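22 de fevereiro de 2024

Hoje levantei cedo e decidi arrumar a sala de estudo, que desde a mudança de Bostthorpe estava com coisas por todo o lado. Ainda me custa escrever isto em português, mas prometi a mim mesmo fazer o diário nesta língua até junho, e faço.

Comecei pela superfície cinzenta, grande e lisa. Passei o pano duas vezes, com o líquido da Dristby que comprei na semana passada. É um produto caro, e o cheiro fica na roupa.

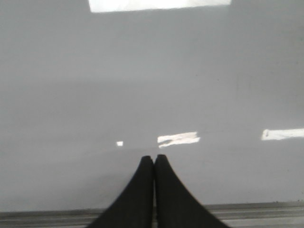 O cinzento, com algumas manchas leves.

Gosto desta cor porque me deixa descansar os olhos. Em Bostthorpe eu tinha uma mesa cheia de riscos e de papéis, e estudava mal. Depois do almoço (sopa de ontem, com pão) fui treinar os números. Pratico a escrita à mão porque no trabalho, na Ekanayake, as minhas colegas confundem o meu 8 com um 6. Na segunda-feira passada não, foi noutro dia, escrevi 88 numa etiqueta e a caixa foi parar à prateleira errada. Tive vergonha.

O quadro branco ajuda muito. Escrevo, olho, apago e escrevo outra vez. O laço de cima ainda me sai pequeno e aberto, o de baixo sai mais redondo. O marcador tem fita transparente à volta, com uma coisinha vermelha presa por baixo, e assim reconheço-o logo entre os outros.

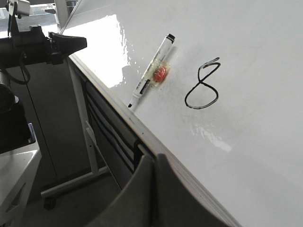
Como se tiram do quadro as manchas cinzentas que ficam depois de apagar?
Com um pano de microfibra um pouco húmido e uma gota de detergente da loiça, e a seguir um pano seco.

Tenho de comprar panos novos na Jundau, e também pilhas para o relógio. À noite telefonei para casa e falámos até tarde. Amanhã quero praticar o 2 e o 7, e lavar as cortinas se não chover.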